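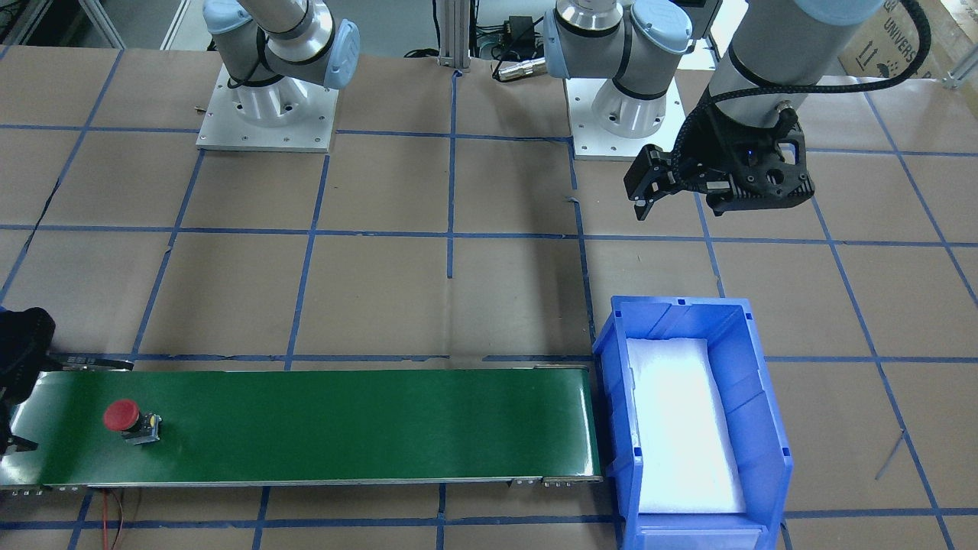

Suche im Notizbuch Suchbegriff eingeben Suchen

16. Oktober 2019

Sorption Lärche, Projekt Larix, Charge 3147

Fortsetzung der Desorptionsreihe. Klimaschrank Flover steht unverändert auf 20 °C und 65 % rel. Feuchte. Die Proben liegen seit 437 Stunden bei dieser Stufe. Massenänderung zwischen den letzten beiden Wägungen bei allen Kernholzproben unter 0,1 %, Kriterium damit erfüllt. Splintproben noch knapp darüber, bleiben drin.

Zur Ausgangslage, weil es beim letzten Eintrag fehlte: Das Brett von Ó Súilleabháin kam in Folie und deutlich feuchter an als auf dem Lieferschein angegeben. Abschnitt vom hirnseitigen Ende, nach Entfernen der äußeren Zone: Masse im Anlieferungszustand 837 g, nach Darren bei 103 °C bis zur Massekonstanz 652 g. Ergibt 28,4 % Holzfeuchte, bezogen auf darrtrocken. Das liegt nahe am Fasersättigungsbereich, die Desorptionskurve beginnt also fast dort, wo wir sie haben wollten. Verwässern der Proben entfällt.

Darrdichte desselben Abschnitts 577 kg/m³, Volumen über Tauchwägung mit Paraffinüberzug. Für Lärche plausibel. Die Jahrringbreite schwankt im Brett stark, zur Markseite hin breiter. Für die Auswertung nur Proben aus der äußeren Hälfte verwenden, sonst mischt sich der Dichteeinfluss in die Quellmaße.

Ergebnisse Stufe 65 %:
Kernholz, Desorption: 13,6 % (Mittelwert)
Kernholz, Adsorption, Parallelreihe: 11,9 %
Differenz 1,7 Prozentpunkte, Hysterese also in der erwarteten Größenordnung. Bei der Adsorptionsreihe ist zu beachten, dass die Proben vorher gedarrt wurden. Xiuying Kong hält das für einen Teil der Differenz verantwortlich (irreversible Änderung durch 103 °C, zusätzlich Verlust flüchtiger Harzbestandteile). Vorschlag von ihr: zweite Parallelreihe über Trockenmittel bei Raumtemperatur vortrocknen und erst am Schluss darren. Wird so gemacht.

Harz bleibt überhaupt das Hauptproblem. Zwei Proben haben beim Darren sichtbar ausgeharzt, Tropfen an der Stirnfläche, am Wägeglas haftend. Beide gestrichen. Der Masseverlust durch Harz geht sonst als Wasser in die Rechnung ein und hebt die Feuchte zu hoch an.
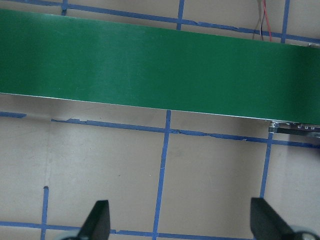
Waage

Jusard vor Beginn justiert, nach der letzten Probe mit dem Prüfgewicht gegengewogen. Drift 0,4 mg, für Proben dieser Größe ohne Belang. Lästiger ist der Luftzug, wenn die Tür zum Gang offen steht: Anzeige pendelt dann in der dritten Nachkommastelle und beruhigt sich erst nach längerem Warten. Windschutz allein reicht nicht. Bitte Tür während der Wägungen zu.

Transport Schrank zu Waage weiterhin im geschlossenen Wägeglas. Kontrollversuch ohne Deckel: Eine Splintprobe verlor innerhalb von zwei Minuten 3 mg. Klingt wenig, ist bei den dünnen Proben aber mehr als die Unsicherheit, die wir angeben wollen. Gläser einzeln entnehmen, Schranktür dazwischen schließen.
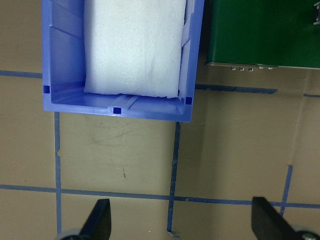

Die Feuchteanzeige am Schrank lag heute beim ersten Ablesen bei 64 %, der unabhängige Fühler auf dem mittleren Rost zeigte 65,8 %. Der Fühler wurde über gesättigter Kochsalzlösung geprüft und wich dort um 0,3 Prozentpunkte ab. Ich traue ihm mehr als der Anzeige. Im Protokoll steht ab jetzt der Fühlerwert, Anzeigewert in Klammern. Die älteren Einträge müssen nachgezogen werden, die Logdatei liegt vor.

Unterschied zwischen oberem und unterem Rost: noch nicht sauber gemessen. Ein zweiter Fühler wäre gut. Bis dahin werden die Proben nach jeder Wägung um eine Etage versetzt.

Maße: Quellung tangential und radial mit der Messuhr, jeweils an der Bleistiftmarke. An den Splintproben verläuft die Markierung teilweise nicht parallel zu den Jahrringen. Neu angerissen, die alten Werte tangential sind für diese Proben zu verwerfen. Radial kann bleiben. 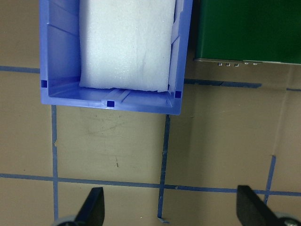
Das Verhältnis tangential zu radial liegt im Kernholz bei 1,9. Beim Splint wegen der verworfenen Werte vorerst keine Angabe. Ob der Quotient über die Stufen konstant bleibt, lässt sich mit zwei Klimastufen nicht sagen, dazu brauchen wir mindestens noch 50 % und 35 %.

Anpassung der Isotherme: GAB-Modell mit drei Parametern, bisher nur als Probelauf. Die Parameter sind mit den wenigen Punkten stark korreliert, deshalb keine Zahlen hier. Kurve sieht am oberen Ende zu steil aus.

Offen:
- Splintproben Stufe 65 % weiterwiegen, bis Kriterium erfüllt
- danach Schrank auf 50 %
- Silicagel für die zweite Parallelreihe regenerieren
- bei Ó Súilleabháin nachfragen, ob das Brett technisch vorgetrocknet war und bei welcher Temperatur
- Paraffinreste aus dem Tauchgefäß entfernen
- Messuhr: Taster sitzt etwas locker, vor der nächsten Reihe nachziehen und am Endmaß prüfen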